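Heavy blankets in summer: am I the only one?

magpie_lane
Posted 9:14 pm
Right, settle something for me. My partner reckons anyone who sleeps under a proper thick blanket in February is unwell. I can't drop off without some weight on me, even when it's sticky out. We've got the fan going, window open, and I'm still under the big one. He's on his side with a sheet and a look on his face. Is this a thing other people do?

tinroof8
Posted 9:31 pm
Yep, same. Grew up in a weatherboard place with no insulation and Mum never packed the winter bedding away, so it just feels wrong without it. I run the fan straight at my face and stay covered from the neck down.

Saltbush Kev
Posted 9:40 pm
Nah, your partner's right. Cotton sheet, that's it. You're paying to run a fan so you can lie under a doona, it's mad.

magpie_lane
Posted 9:52 pm
A fan costs bugger all to run, Kev!

quollity_time
Posted 10:05 pm
I went through this and bought a Hesto summer quilt, the light one. $163 on special. Lovely colour, feels like sleeping under a serviette. Gave it to my sister after 7 nights and went back to the old one.

Saltbush Kev
Posted 10:11 pm
$163 for a serviette. I rest my case.

wattle_n_daub
Posted 10:26 pm
I'm firmly on the heavy side — and the flowery side, while we're at it. I've tried the plain linen look and it made my room feel like a motel. Give me roses the size of dinner plates any day.
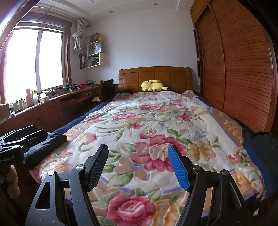
My other tip is two singles if you share a bed. We did that 8 years ago and haven't had a blue over the covers since. He has a thin Plena throw, I have whatever I like, and making the bed takes an extra minute. Looks a bit daft when visitors stick their heads in but who cares.

tinroof8
Posted 10:33 pm
Oh my nan had one like that!! How do you wash yours? Mine won't fit in the machine and the laundromat near me has shut.

wattle_n_daub
Posted 10:47 pm
Bathtub, wool wash, and I get in and stomp on it. Then over two lines on a windy day. Don't put it in a hot dryer, the pile goes crunchy and never comes back.

Saltbush Kev
Posted 10:50 pm
Stomping on it in the bath. You lot are making my argument for me.

magpie_lane
Posted 11:02 pm
Two singles might be the go. Will put it to him over brekkie and report back.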